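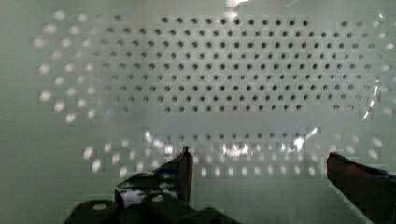 Le panneau perforé vu depuis la caméra du poignet, doigts ouverts.

Depuis novembre, j'entends dire que notre bras a « un problème de perception ». La formule plaît beaucoup. Elle a l'avantage de ne désigner personne et de justifier l'achat d'une deuxième caméra. Je voudrais raconter ce qui est arrivé chez Gultlow, parce que la version qui circule m'agace, et parce que j'ai passé assez de soirées dans les journaux d'exécution pour avoir le droit d'être de mauvaise humeur.

Le contexte, pour ceux qui ne suivent pas ce blog. Gultlow est un petit atelier d'intégration, on y monte des cellules de manipulation pour des clients qui voudraient ne plus entendre parler de manipulation. Le logiciel de saisie vient de chez Delgate. Il est livré avec une belle courbe et un « indice de confiance » entre 0 et 1,000 (oui, mille, un entier, ne me demandez pas pourquoi ils écrivent la virgule à l'anglaise dans une documentation traduite en français). Au-dessus de 800, le bras a le droit de fermer les doigts et d'avancer. En dessous de 600, il doit s'arrêter et attendre quelqu'un. Entre les deux, il recule et regarde à nouveau.

Le défaut est le suivant. Au cours d'une série de déplacements sans charge, le bras s'est orienté vers une surface perforée, vert très pâle, avec des reflets un peu partout. Il n'y avait là rien à prendre. L'indice est monté à 800 et des poussières, le bras a avancé, les doigts ont touché la tôle, et il a continué à pousser jusqu'à ce que la limite d'effort coupe les moteurs. Pas de blessé, pas de casse sérieuse. Une bosse, un doigt à revoir, et un grand silence dans l'atelier.

L'explication de Delgate est arrivée très vite, trop vite à mon goût. Une grille de trous réguliers, disent-ils, est un piège classique pour l'estimation de profondeur : chaque trou ressemble à son voisin, l'algorithme apparie n'importe quoi avec n'importe quoi. C'est vrai, c'est dans tous les cours. Il faut reconnaître que l'image ne leur donne pas tort. Sur une partie du panneau les trous sont noirs et nets, sur la gauche ils virent au blanc et deviennent flous, avec le même motif qui continue. N'importe quel calcul de contraste s'y perdrait. Moi aussi, à vrai dire, j'ai dû regarder deux fois.

Seulement voilà. Que la profondeur soit fausse, je l'admets. Ce que j'aimerais comprendre, c'est pourquoi un système qui ne sait pas où se trouve la tôle annonce qu'il le sait. Une mesure mauvaise accompagnée d'une confiance basse, c'est une journée normale. Une mesure mauvaise accompagnée d'une confiance haute, c'est un accident qui attend son tour. Et là-dessus, la réponse de Delgate tient en une ligne : « comportement hors du domaine nominal ». Le domaine nominal n'est défini nulle part. J'ai cherché. J'ai même lu les annexes.

J'ai donc demandé les journaux complets. Il y en a 2,071 lignes pour la séquence (je garde leur virgule, on finit par s'y attacher), et Ariel Layug a eu la patience de les relire avec moi. C'est Ariel qui a vu que l'indice n'était pas recalculé à chaque image. Quand le bras change de direction rapidement, la valeur précédente est conservée et lissée. Autrement dit, ce nombre affiché face à la tôle parlait encore en partie de ce que la caméra regardait avant, sur la table.

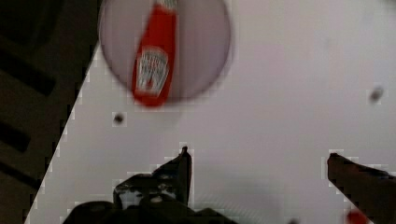

Le lissage, donc. Je comprends l'intention : sans lui, l'indice saute sans arrêt et le bras hésite comme un conducteur débutant. Mais prenez un cas facile, une table blanche, une assiette gris clair et une bouteille de ketchup rouge posée dessus. Du rouge saturé sur du pâle, des doigts bien écartés, un objet que tous les jeux de données du monde connaissent. Le système adore ça et donne une note superbe, y compris quand la bouteille est aussi floue que sur cette vue, où l'étiquette est illisible. Ensuite le poignet tourne, la bouteille sort du champ, et la bonne note l'accompagne pendant un moment. On a fabriqué une confiance par héritage. Le filtre fait ce qu'on lui demande, et je trouve que c'est précisément ce qui devrait inquiéter les gens.

Je précise que nous avons pu reproduire la chose à vitesse réduite, main sur l'arrêt d'urgence, avec une plaque en mousse devant la tôle. En partant d'un objet facile puis en tournant vite : presque 800 dès la première image du panneau. En partant du panneau lui-même, après une pause : sous 600, arrêt propre, message à l'écran, rien à redire. Même tôle, même lumière. J'ai du mal à continuer à appeler cela un problème de perception.

On me propose maintenant trois choses. La première est la deuxième caméra, toujours elle. La deuxième est un module de chez Nedard qui « valide sémantiquement » les saisies, et dont la démonstration se déroule sur une table blanche avec des objets colorés, ce qui m'a fait sourire une bonne minute. La troisième, suggérée par Ariel, consiste à remettre l'indice à zéro dès que le poignet tourne au-delà d'un certain angle. Elle coûte une après-midi. Devinez laquelle occupe le moins de place dans le compte rendu.

Il y a aussi la question de la force, dont on parle peu. La limite d'effort a fonctionné, et j'entends déjà qu'on s'en félicite. Elle était réglée pour protéger les réducteurs du bras. Si une main s'était trouvée entre les doigts et la tôle, elle aurait été protégée par un seuil choisi pour des engrenages. Chez Bañez, où j'ai travaillé avant, on avait deux seuils séparés et on les vérifiait à chaque changement d'outil. C'était pénible, on râlait tous, moi le premier. Je n'ai pas souvenir d'une bosse dans une tôle.

J'ai envoyé tout cela à Delgate le 19 mars 2026, avec les journaux et la procédure pour reproduire. Accusé de réception automatique, numéro de ticket, merci de votre confiance. Si une vraie réponse arrive, je la mettrai à la suite de ce billet. En attendant, la remise à zéro est en place sur notre bras, la vitesse est bridée dès qu'on quitte la table, et j'ai refusé de signer le bon de commande de la caméra.

Les commentaires sont ouverts. Si vous utilisez la même version et que vous avez vu l'indice rester haut après une rotation, je veux bien vos journaux, même incomplets.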